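Abundio Ayala had kept the seed bank at Biltholm for so many years that he talked to the cold room as other men talk to a dog, and when word came up the valley that Claromero had lost its wheat to the blight, all of it, he simply put the kettle on and got out the ledger.

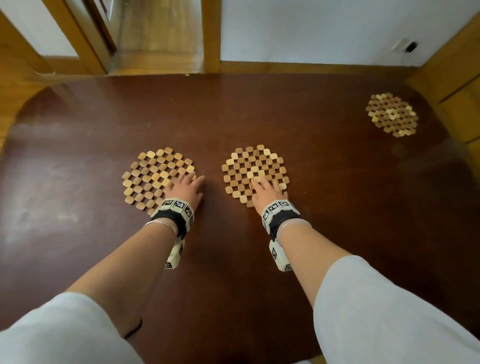
The blight had a maker, everyone supposed, though Gandenex denied it very politely. Abundio laid both palms on the round wooden trivets, as he did whenever he had to think, and remembered the 134 jars of old Katene barley, which no clever spore had ever been taught to eat. He would send them 80.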